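Kokatix crossword word list

README, last updated January 5, 2023

Hi! I make crosswords for fun, and this is the word list I build them with. I put it up because a few people who solve my puzzles asked what I use, and because the big lists out there drove me a little nuts (so many rivers in places I'll never go, so many three-letter abbreviations). You're welcome to use it, change it, or throw half of it away.

What's in it

kokatix_main.txt has 2755 entries, one per line. Each line is the word in capitals, a semicolon, and a score from 1 to 100. No spaces, no hyphens, no apostrophes. So "ice cream" is ICECREAM and "don't" is DONT, same as in pretty much every other list.

kokatix_themes.txt has 1304 longer entries, nine letters and up, that I keep for theme answers. These have no scores. I pick themes by gut and any number I put there would be made up.

maybe.txt is where I park things I can't decide on. There are 43 in there right now. Some of them have been sitting in that file since I started – I'm looking at you, OLEO.

How I score

Anything at 80 or more is a word I'd be happy to see in a puzzle. The 50s and 60s are fine, nothing special, good glue. Under 30 means I'd only use it to save a corner I really love, and I'd feel bad for a day or two. Please don't read too much into the difference between a 64 and a 67. I scored a lot of these late at night and my mood shows.

Food words run high. I know! I love food words. If you don't, knock ten points off and you'll be closer to normal people.

Where the words came from

Mostly my own notebooks. I keep one in the kitchen and one in the car, and when I hear a phrase I like I write it down and type it up later. I also went through my old puzzles from the Mindthorpe newsletter and pulled out 911 answers that I still liked. Nothing was copied from a paid list.

Known problems

Plurals are a mess. Sometimes I have the singular and not the plural, sometimes the other way around, and there's no rule behind it. I've started fixing this and got as far as the letter F.

There are a few local words that will mean nothing to you unless you grew up near Lokcombe. I left them in with a score of 5, so set your cutoff at 6 and they're gone.

Some grid programs choke on the blank line at the end of the main file. Delete it and you should be fine. Ginting (the little grid filler I use) reads it either way.

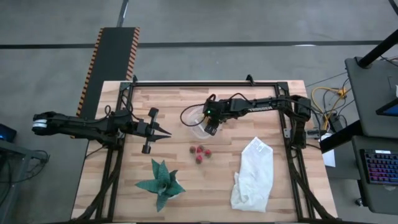 Two arms over a striped wooden tabletop.

Using it

Load the main file first, then the themes file if your program lets you have two. If it wants a score on every line, give all the theme entries a 70 and move on.

If you make a puzzle with the list, please send it to me, I'd love to solve it! Corrections are welcome too, one word per line with a note on why. I'm slow at answering but I do read them all. The next update should be up in March, with G through M cleaned up if I can stand to look at that many plurals.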